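About Bastis

Old socks, fleece offcuts, carrier bags, a scouring pad: you'd be surprised how far a tableful of odds and ends can go!

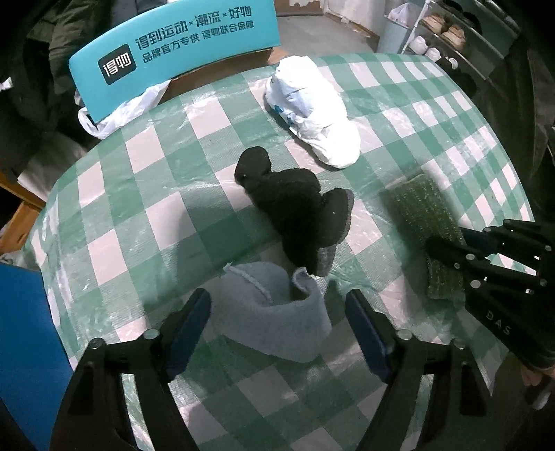

Margaux Boyer wrote to us in July that she had kept a bag of single socks for years, feeling faintly silly about it, and that one afternoon at our table cured her of the feeling for good. We get a lot of letters like hers, and we love every one of them.

Bastis is a small household-textiles workshop in Undemham. We teach people to sort, mend and reuse the soft stuff that piles up at home — the sock without a partner, the sleeve of a worn-out fleece, the dishcloth past its best. Monique Caron and Fabrice Lacroix started it in Monique's kitchen with one sewing machine and a biscuit tin of darning needles, and we still have the tin (the lid sticks).

These days there are three of us teaching. Monique does darning and anything knitted. Fabrice runs the sorting sessions, where you bring a bag of whatever you've got and go through it piece by piece. Noémie Le Goff joined for the fleece classes, and her draft stoppers have become a bit of a craze on Gemer Street!

Fleece is a great place to begin. It cuts easily, it forgives a crooked seam, and the small scraps make good stuffing. Clean cotton socks turn into dusters, or wrist warmers if the heel has gone but the leg is still good. Please wash everything before you bring it, and keep buttons and zippers in a separate bag.

Last year 835 people came to a class, and some 3000 pieces of cloth went home as something useful. Scraps too small for us go on to the Texier rag store.

Classes run from 10 a.m. until noon, with coffee after. Beginners are very welcome, and so are people who just want to bring a bag and chat. Needles, thread and scissors are on the table when you get here.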